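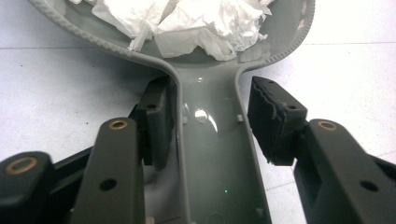
Crumpled tissue in a gray plastic scoop, held at the neck on a tiled floor.

How to test whether a machine can pick up litter from a floor

Written by Idalina Frade. Last updated 2024-04-13.

This page explains how to run a small, repeatable test of one household chore: getting used tissues off a hard floor and into a bin with a scoop. It is meant for people who have access to a two-finger gripper, either on an arm or held by hand, and who want to know how much of the job it can do without help. You do not need a lab. A bathroom or kitchen floor is fine.

The test measures handling only. It does not cover finding the litter from across a room or driving to it. Those are separate problems and are easier to judge separately.

What you need

A two-finger gripper with soft pads
A plastic scoop or dustpan with a stiff neck or handle
A box of plain white tissues
A bin with an open top
Masking tape
A notebook or spreadsheet for results

Choose a scoop with a handle your gripper can close on with room to spare. If the fingers have to open all the way to fit around it, a small error in position will knock the scoop away. We had good results with narrow necks that have straight side walls. Round handles let the scoop roll in the grip.

Step 1. Mark out the floor

Tape a square on the floor, 58 centimeters on each side. Place the bin just outside one corner. Sweep the square first so that dust under the scoop does not change how it slides.

If the floor is tiled, write down where the grout lines run. The front edge of a scoop can catch on grout, and you will want to know later whether failures happened there. Do not move the square between runs.

Step 2. Prepare the tissues

Crumple each tissue by hand, then let go of it and wait until it stops opening up. Use a fresh tissue for every run. One that has been pressed flat by an earlier attempt behaves differently and is usually easier to collect.

White tissue on a white floor is a hard case for a camera. Keep it in the test anyway, and add a second set with colored tissue if you want to separate seeing problems from holding problems.

Step 3. Check the grip on the scoop

Close the fingers on the neck just below the point where it widens. Both pads should touch when the grip is fully closed. If one pad touches well before the other, the scoop will twist toward the free side as soon as it is lifted. Open, shift sideways, and close again.

Lift the scoop a hand's width off the floor and hold it for 10 seconds. Then put it down and repeat with one tissue inside. The tissue adds almost nothing to the weight, so if the scoop tips on the second lift, the grip was already poor on the first.

Look at the pads while you are there. Worn pads still work, but they hold differently from new ones – record their state and do not change them halfway through a set.

Step 4. Run the chore

Each run has six stages. Score each one pass or fail.

1. Grip the scoop.
2. Set it down flat in front of the tissue.
3. Get the tissue into the scoop.
4. Lift the scoop without losing the tissue.
5. Carry it to the bin.
6. Tip it so the tissue falls in.

Stage 3 needs a second tool or a wall. A light tissue slides ahead of the scoop when you push, and pushing faster makes it worse. If you have only one gripper, tape a strip of wood to the floor along the far side of the square and push toward it. If you have two, use a small brush in the other.

Stop the run at the first failed stage. Do not put the tissue back by hand and carry on, or the later stages will look better than they are.

Step 5. Run it by hand first

Do one full set with a person working the gripper before you let any program control it. If a person cannot do a stage with those two fingers, the software will not manage it either, and you should change the scoop or the pads.

Younes Nasr ran our first hand-held sets in the Draststead workshop. He failed stage 6 more often than we had planned for. The tissue stuck inside the scoop, and he had no wrist motion sharp enough to shake it out. We now allow one tap against the rim of the bin.

How many runs

Ten or twenty runs will show you the worst faults. For figures you can compare between setups, you need many more. Our Benar set took over 700 runs, spread through June, with the same scoop throughout.

What to expect

Gripping, lifting and carrying are mostly solved for a scoop like this, as long as it starts in a known place. Machines still have trouble with the contact between the scoop and the floor. Too high and the tissue goes underneath. Too low and the edge drags or jumps. A person corrects this by feel, and most low-cost grippers have no sense of force at the fingers.

So the fair answer today is that a machine can do parts of this chore well and the whole chore only in a prepared space. It is worth testing again whenever you change the hardware.

Common problems

The scoop turns in the grip: move the fingers closer to the wide part and check that both pads make contact.

The tissue falls out during the carry: tilt the scoop back slightly before lifting, and slow down at the turn toward the bin.

Results drift during a long set: wipe the pads and the neck with a dry cloth, then repeat the lift check in Step 3.

Related pages: Choosing gripper pads (Correia setup notes). Score sheet for floor tasks. Indmont test floor layout.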